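Puledero Robotics Club - progress report to Trerberg, January

Hi Amna,

Quick one before Sunday's build day, sorry its late. Money first. Of the second installment we have $2123 left after the motor controllers and the replacement battery. Orathai has the receipts and will send them seperately. No changes to the budget lines.

The arm. Joint three is fixed, new bracket, no more slipping so far. Gripper still closes too slow, Aurelio is rewriting that part. Base drives fine on carpet, drifts a bit on tile - wheels, we think. Hemmin shipped the wrong size twice.

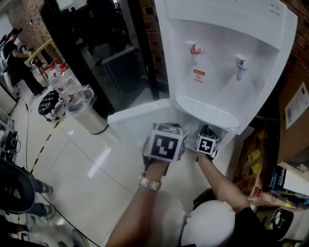
Demonstration recording is our main job this term. Students do the chore by hand, we log the hand positions, the arm learns from that later. Target is 200 good takes by the end of term, we have 58 usable. Slower than the plan said. Yannick picked the water dispenser as the first station and it's a hard one: reaching into the low cabinet with the door open, a marker cube in each hand, one bigger than the other. Takes where the markers get hidden get thrown out, that's most of our losses. Jintana is writing a check that flags bad ones right away so we don't find out a week later.

Students. Attendance good, two new people from the Wuvico workshop, both on recording already. Safety session done for everybody.

Next: finish the gripper code, get past 60 takes this weekend, first training run after that. Need from you - ok to move the leftover travel money into wheels?

Jintana Jitpraphai and Yannick Hervieu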